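Robot teachers wanted – part-time, no experience needed

Posted 2022-10-11

Hi! I run the teaching floor at Zirnis, and I'm looking for people to come and move robot arms around with me. If you've ever untangled a drawer full of chargers and kind of enjoyed it, keep reading.

The project is called Nukdale. We want a pair of arms to learn ordinary desk and kitchen jobs by copying a person, so we need a lot of people doing those jobs through the arms, over and over, each in their own way. You sit at the controls, you move, the arms move with you, and we save the run. Then you put everything back somewhere a little different and go again. A good run on the desk tasks takes 40 to 68 seconds once you've got the feel of it (your first ones will be much slower, mine were terrible).

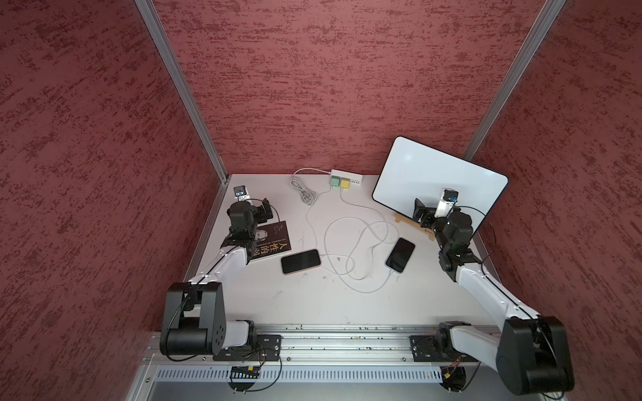 I should tell you about the desk tasks, as that's where all new people start. You get two arms, one for each of your hands, and a short card that says what the table should look like when you're done. Some of it is easy. Standing a tablet up on its folding stand takes patience, and long white charging cables that cross each other between two phones will test you a bit more, especially when you have to decide which gripper holds and which one pulls. There's a small camera on each gripper, so please learn to keep the thing you're working on in its view. I'll nag you about that one – sorry in advance.

We have 2,121 saved runs so far and I've watched far too many of them. The ones I like best come from people who go slow, pause before they grab, and don't mind dropping something. A drop followed by a calm second try is worth keeping. A perfect run done in a panic usually gets thrown out.

What I need from you: two working hands, decent eyesight (glasses are fine), and three hours at a stretch, with breaks whenever you want them. You should be 18 or older. You don't need to code. Left-handed people, please apply, we're short on you!

What you get: a paid training day, then $248 per full day or half that for a half day, plus lunch. The lab is on the second floor of the Pasichnyk building in Ascombe, there's an elevator, and parking behind the building is free after you give the front desk your plate number.

We'd like you to stay with us at least through the end of January. Mornings fill up first, so if you can do afternoons, say so.

To apply, send a few lines through the contact form on the Zirnis site with "robot teacher" in the subject. Skip the resume. Tell me which hours you can work and about something fiddly you're good at – sewing, fishing knots, fixing watches, braiding hair, anything. I read them all myself and I'll write back either way.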